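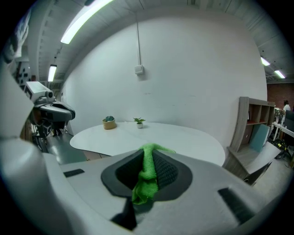 A reader wrote to us that she had washed her cleaning cloths with fabric softener for years, that they now pushed water around the counter without picking any up, and that she wanted to know if they could be saved or should go in the trash.

We took her question to Pura, a small commercial laundry in Waston that washes mostly for cleaning companies, restaurants and two dental offices. The owner started it in a former dry cleaner's shop and still works the early shift herself. She asked us to leave her name out, saying that her customers know it and the rest can call the shop.

Her answer to the reader was that the cloths can probably be saved. "Softener leaves a coating. That's what it's for, it makes a towel feel nice. On a cleaning cloth you don't want it. Wash them hot, by themselves, with plain detergent and less of it than you think. Then do it again. If they still don't take up water after the second wash, use them for the car wheels."

She does not recommend bleach on microfiber, and she does not put it in a hot dryer. Cotton can take both, within reason. Most of what goes wrong in home laundry, in her view, comes from treating the two as one thing.

"People have a rag bag. Old T-shirts, dish towels, the fuzzy ones, all in together. The cotton sheds and the fuzzy ones hold on to it. Then they call me and say the cloths leave lint on the glass. Well, it's the T-shirt's lint."

At Pura the loads are split as they come in the door. Kitchen cotton goes in one line of bins and synthetic cloths in another, and mop heads have a machine to themselves at the back. Six people work there, including the owner. She says the sorting is the hardest part of the job to teach. The machines can be learned in a morning.

"I can tell you in a second what's cotton, but I've been doing it a long time. New people go by color, and color tells you nothing about how to wash it. You have to put your hand on it."

Color does matter to the cleaning companies. Many of them use one color for bathrooms and another for kitchens, and they expect to get them back that way. There is no single system. Rendel, a cleaning company that has been with her from the first year, keeps red for toilets. Another customer uses red for dining tables. She keeps a card for each account taped to the shelf where its bags are stacked, and she admits the cards are not pretty.

"I asked them once if they would all agree on something. That lasted one phone call."

The laundry had 142 accounts when we visited in January 2022. Some were very small. One is a barber who drops off a single bag and waits in his truck. The owner said she had never set a minimum and had thought about it every winter, when the water heating bill comes in.

We asked what she would tell someone who wanted to stop buying paper towels, a question we get more than any other on these pages. She was not especially in favor of the idea or against it.

"It depends if you're going to do the laundry. If you buy a stack of cloths and let them sit damp in a bucket under the sink, you'll be back on paper in a month. They'll smell, and you'll think it's the cloth. It's the bucket."

Her own kitchen has a hook on the inside of the cabinet door and a wire basket on the floor of the laundry room. Used cloths hang until they are dry, then go in the basket. She washes them once a week. Bacon grease goes on paper, she said, and so does anything the dog does.

On how many cloths a household needs, she was reluctant to give a number. A family with small children goes through a lot more than a couple who eat out. She suggested starting with whatever is already in the house and buying more only when the drawer is empty before wash day.

Detergent came up several times. She thinks nearly everyone uses too much. The cap that comes with the bottle is bigger than it needs to be, and the lines inside are hard to read. She told us she uses around half of what she used when she started, on the advice of a repairman from Pärn who had come to fix a drain pump and found it full of slime.

"He held it up and said, that's your soap. I'd thought the machine was dying. I cut the soap down that week and we haven't had that trouble again. The towels came out softer, too, and I hadn't changed anything else."

She does not use scent. Some customers have asked for it, the restaurants never. A glass wiped with a perfumed cloth smells of perfume when it reaches the table, and people send it back.

For greasy kitchen cloths her method is a soak before the wash. She fills a tub with hot water and a little dish soap, leaves the cloths in it while she eats supper, wrings them out and puts them through a normal cycle. The ones that have been used with cooking oil should not go straight from the washer into a dryer if they still smell of it. She was firm on this. Oily cotton can heat up in a pile, and she has had one smoking bag in her time, brought in by a customer who had dried the load at home first and wanted it done over.

"I carried it out to the lot and opened it up and hosed it down. It was nothing in the end. But I don't take warm bags anymore. I put my hand on the bag, and if it's warm it stays outside."

Repair is a smaller part of the business than it used to be. One employee still hems cotton towels when the edges go, on a machine that came with the building. A towel can be hemmed twice before it is too narrow to sell back to a restaurant. After that it is cut up and goes to a garage down the street for nothing.

The fuzzy cloths are not worth hemming. When the surface goes flat and stiff they are finished, and the owner throws them out. She wishes she had a better answer there. She has asked a few recyclers, and none wanted them.

We passed on one last question from a different reader, about whether ironing dish towels does any good. The owner laughed. Her mother ironed them, she said, and stacked them in the drawer by the stove with the folds all facing one way. She doesn't iron hers.

"Flat things dry glasses better, I'll give her that. Fold them while they're warm and press down with your hands. That gets you most of it."

Pura takes household bags on weekday mornings. Cloths should be dry, shaken out and separate from clothing, and the bag needs a phone number on it.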